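Work table

A work table is a table kept mainly for doing things on, as opposed to eating at or setting out for show. The name covers a wide family, from the kitchen table that gets cleared after breakfast for sewing to the long tables of bakeries, print shops, schools and laboratories. It is a close cousin of the workbench, and many people use the two words for the same piece of furniture, although a bench is usually heavier and often has a vise or other holding device built into it. 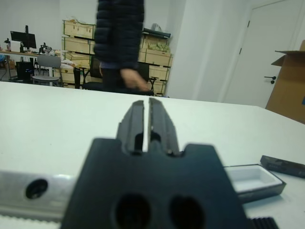
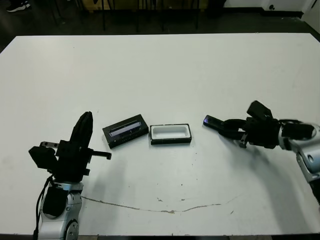
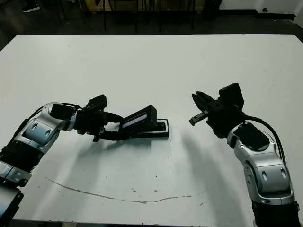 A work table with a white top.

The line between a work table and an ordinary one has never been very firm. For most of history a household that owned a table at all owned a single one, and dough, letters, mending and supper took their turns on it. Separate tables for separate jobs came with larger houses and with trades that moved into rooms of their own, and even then a good table was apt to be carried from one room to another as the family grew or the business shrank.

Height

Height is the thing people argue over most, and with good reason, as a table that is wrong by a hand's width can spoil a whole day. The usual advice is that light, close work such as drawing or watch repair wants a high surface that brings the work up toward the eyes, while heavy work such as kneading or planing wants a low one, so that the weight of the upper body can help. Standing tables are often set near the level of the elbow and then moved up or down from there.

Cooks who share a kitchen sometimes settle the matter with a thick board laid on top for the taller person, or a low platform on the floor for the shorter one. Berenice Hinojosa, whose book The Viltgate Table looks at furniture in the homes and shops of that town, measured 67 old tables and found that 4 of them had been raised on blocks and later cut back down again - a sign, she thought, of a new owner with different ideas.

Tops

Wood is the oldest material for a top and is still widely liked, being kind to tools, quiet to work on and easy to sand or scrape when it has had a hard life. Maple and beech are common in North America and Europe. Softwoods such as pine dent sooner but cost less, and plenty of people grow fond of the dents.

Stone stays cool and has long been favored for pastry and for candy making. Metal tops are found in restaurant kitchens and anywhere that has to be washed down often. Laminates and other plastic-faced sheets became popular in the twentieth century, as they wipe clean and can be had in nearly any color.

Color matters more than it might seem. A pale top makes small dark parts easy to find and throws light back up onto the work, which is welcome in a dim room. It can also be tiring under a strong lamp if the finish is shiny, and it shows every scuff. Dark tops hide wear and set off paper or white cloth very nicely, though a black button dropped on one may stay dropped for quite a while. Tailors and quilters who cannot make up their minds often keep a cloth or mat of the other shade close by.

Frames and legs

A table that rocks is a misery, so much of the craft lies underneath. The traditional frame has four legs joined by rails, sometimes with stretchers lower down to keep the legs from spreading. Trestle tables, made of a loose top on two or more supports, can be taken apart and stacked against a wall, and for that reason they have served armies, church suppers and paperhangers equally well. Folding frames do the same job with less lifting.

On an uneven floor, three legs will always sit steady, but a three-legged table tips more easily when someone leans on a corner, and the type is mostly seen in small sizes. Larger tables may have screw feet that can be turned a little at a time until the top is level.

In Viltgate

The cabinetmaker Higinio Contreras gave his name locally to the Contreras table, a plain trestle with a drawer hung at each end, made for the town's lace and hat workshops. His order book lists 112 of them, and the drawers were sold unlined so that each buyer could fit them out to suit the trade. Rigoberto Cuautle, who took over the shop in a later November, kept the pattern but thickened the top, and tables from his years are noticeably harder to carry up a flight of stairs.

See also

Desk
Drafting table
Trestle
Workbench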